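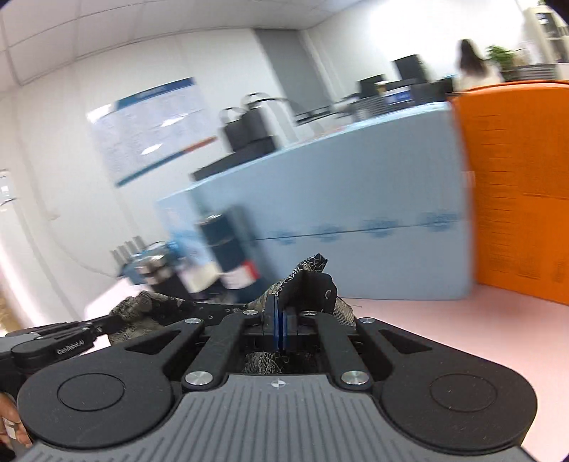 Skolten Pauses Its Hand-Held Grippers for Fabric Work After a Jaw Fault, and Shares What It Found

ORNLEY - Skolten, which runs the fabric handling project at its Mastusness workshop, said today that it has finished a review of a fault in its hand-held grippers and that every unit is being checked before it goes back to regular use. We would like to tell our customers, our neighbors and our friends in the trade what happened, as plainly as we can.

In March, during an evening session with patterned mesh and net fabrics, an operator let go of the trigger and the jaws of one gripper stayed shut on the cloth. The operator did just what we would hope for, which was to stop, set the tool down on the table and call for help. A small fold of netting had worked its way in behind one fingertip pad and wrapped itself around a pivot screw. While it was being freed, a second person reached in and had a fingertip pinched between the link bars. The injury was minor and was treated on site, and we are very glad to say our colleague was back at work the next morning. All the same, we take a pinched finger seriously, and we stopped all fabric work that night.

Our team then went back through the records of 2,279 grasps made with thin and open-weave materials, and found 7 in which the jaws had been slow to open. In 3 of those the delay had been noticed at the time but put down to a tired hand. It should have been written up, and our reporting sheet made that harder than it needed to be. That part is on us, and the sheet has been rewritten.

Guillot, our partner for maintenance and testing, has since put a repaired unit through 1,000 open-and-close cycles on netting without a jam. Each gripper will now have its pads and pivot screws looked over at the start of every session - and again after any work with mesh or lace. Anyone clearing caught fabric must set the tool down first and use the blunt hook kept at each table, with fingers well away from the bars.

Work with solid items such as bottles and boxes has carried on as usual. Fabric sessions will come back a table at a time, and we expect the last of them to be running again in June. Customers waiting on fabric results have been sent new delivery dates, and we thank them warmly for their patience.

Questions may be sent to the Skolten press office in Ornley.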